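Ultwood Robotics Notes
Last updated: April 2, 2019

1/ Short thread on grasp-point selection for garments. We have finished the February analysis and the result is narrow enough to fit here.

2/ The question: if a person picks up clothing with a hand-held parallel gripper, and a policy learns only from the wrist view, does it matter where on the cloth the person pinches? We had been telling demonstrators to do what felt natural.

3/ Data: 1,244 demonstrations, collected in ordinary homes in Horham. Beds were left as they were, patterned sheets included. Garments were supplied by the household.

12 shares

4/ Each demonstration was labelled by pinch type. Type A closes on a raised fold. Type B closes on a free edge or hem. Type C presses down into flat cloth and gathers it. Labelling was done from the moment of jaw closure only.

5/ We trained 3 policies, one per type, on subsets matched for size. Same network, same schedule. A fourth was trained on a mixture, again matched.

6/ The test was a single lift: close, raise, hold for 4 seconds. Slipping counts as a failure. So does lifting the sheet along with the garment – the most common fault in type C by a wide margin.

7/ The fold policy succeeded in more than 90 per cent of trials. The edge policy was clearly worse, mostly on thin cloth where the hem lay flush with the bedding. The mixture came second, which surprised us, as we had expected variety to help.

31 shares · 6 comments

8/ Our reading is that a fold gives the policy something to centre between the finger pads. An edge gives it one boundary and leaves depth to guesswork. We have not tested this directly.

9/ Patterned bedding mattered less than feared. Printed sheets cost the fold policy very little. They did hurt the edge policy, which sometimes closed on the print.

10/ Limits. One gripper geometry, one lens. Soft garments only – no denim, nothing with a zip. The lift says nothing about whether the grasp is useful for folding afterwards.

11/ Change to the protocol: demonstrators are now asked to look for a fold first and to make one by nudging the cloth if none is there. The nudge stays in the recording. Early Bratero runs use this version.

12/ Labels and the split files will go up once the household consent forms have been checked again. Fold pinch on a brown garment, printed sheet:
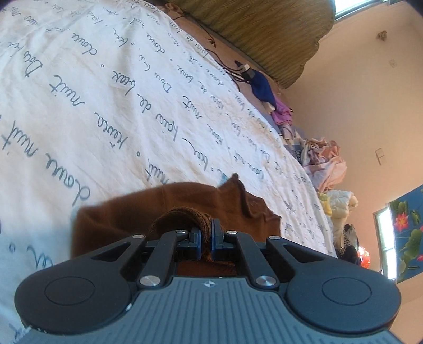 Tănase: Did you control for fold height in type A? In our trials a low fold behaves much more like your type C, and the sheet comes up with it. I would want to see the success rate split by height before changing any instructions to demonstrators.

8 comments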